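Genby Episode Guide: Setting Up Your Serial List and Keeping Spoilers Out
Section 4 of the Genby set-up guide, by Marwa Benmoussa
24 October 2023
Search the guide Search Clear 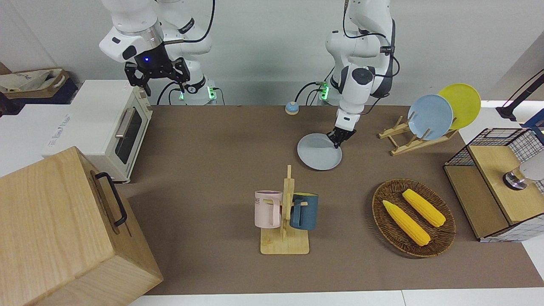 By now you should have Genby installed on your telly or tablet and be signed in with the email address you gave at the start. If you're still stuck on the sign-in page, go back to Section 2 and have another go, and don't feel bad about it, because the code they send does sometimes land in the junk folder. This section is for those of us who follow the long-running soaps and want everything in the right order, with no chance of finding out who's left whom before we've had our tea.

I'll use Sarnbridge as the one I set up, seeing as it's the show most of you write in about, but the steps are the same for any serial in the catalogue.

Before you start

You'll want a fair idea of where you're up to. If the last thing you remember is Shona walking out of the bakery with the suitcase, that's enough to go on (the episode summaries are searchable and I'll show you how). Have your remote handy too, the one with the coloured buttons if your set came with two.

Adding a serial to your list

1. From the home page, press Menu and choose My Serials. If you've never been in there before it'll be blank with a plus sign in the middle.

2. Select the plus sign and type the name of the show. You only need the first few letters. "Sarn" will bring up Sarnbridge, as well as Sarnbridge: The Early Years, which is a separate program and needs adding on its own if you want it.

3. Highlight the show and press OK. Genby will ask whether you watch as it airs or catch up later. Choose Catch Up if you're even one episode behind. I chose As It Airs the first time out of pure optimism and had the whole courtroom week spoiled on the home page, cast photos and all.

4. Pick your region. Some of our readers overseas get episodes a good while after everyone else, and the region setting is what tells the guide which ones you could possibly have seen.

Note: The region is set for each show separately. If you add a second serial, check it again.

Telling Genby where you're up to

5. Open the show from My Serials and press the yellow button for Episodes. The newest sit at the top. The summaries are hidden until you've marked an episode as watched, so you can scroll about quite safely.

6. If you know the episode number, choose Go To and enter it. Sarnbridge passed 1000 some time ago, so do put in all the digits. Entering 400 when you wanted something much later will land you back in the days when the Grotetti family still ran the ferry, and lovely as those episodes are, it's a long way to scroll home.

7. If you don't know the number, choose Find By Scene and type a few plain words, such as "suitcase bakery" or "wedding flood". Genby will only show one line from each match, and it shows the oldest first.

8. When you've found the last episode you saw, hold OK until the little menu appears, then select Watched To Here. Everything earlier is ticked off in one go.

Caution: Watched To Here can't be undone one episode at a time. If you overshoot, you'll need to choose Reset This Show and begin again from step 5. Your other shows aren't touched.

Setting the spoiler shield

The shield is the best part of the whole thing, in my opinion, and it's off when you first get it, so please don't skip this bit!

9. Go back to Menu, then Settings, then Spoiler Shield. Switch it on.

10. Choose a level. Light hides episode titles and summaries. Medium hides the photos as well. Full hides cast news, and that's the one I'd recommend to anyone who's ever learned about a character's exit from an interview with the actor (my sister still hasn't forgiven the magazine).

11. Add any character names you're especially worried about under Watch Words. You can have up to 200, though I've never come close. Put in nicknames too. I had "Dominic" blocked for weeks and was undone by a headline about "Dom".

Note: The shield only works inside Genby. It won't help you with the group chat, the front page of the paper or the woman at the chemist.

Double episodes and holiday specials

Sarnbridge tends to run double episodes when there's a big storyline on, and Genby lists those as two entries with the letters A and B. Tick them both. If you tick only the B half, your list will keep offering you the A half as your next one, over and over, and you'll think the thing is broken.

Specials are kept in their own row. To slot them in where they belong:

12. Open the show, press the blue button for Options, and select Order.

13. Change Broadcast Order to Story Order. The July regatta special will now turn up just before the episode where Ait Brahim's café reopens, where it makes a good deal more sense.

14. Press Back until you're at My Serials again. The change saves by itself.

If two people share the account

Set up a second profile before either of you starts ticking things. Shaimaa Mansour, who wrote Section 3, has a page in there on profiles with all the buttons laid out. If you've already been sharing, make the new profile and use Watched To Here on it. It's quicker than trying to sort out who saw which half of the hospital siege.

Section 5 covers reminders and the weekly email.

Shares 4
Comments 3

Pauline_R
Thank you Marwa, the Story Order setting was driving me up the wall. Had no idea it was under the blue button.

Greg from the coast
My remote doesn't have coloured buttons, only the round pad. Is there another way to get to Episodes?

Marwa Benmoussa
Hi Greg, press and hold the down arrow while you're on the show's page and a row of coloured dots comes up along the bottom. Move across to the yellow one and press OK.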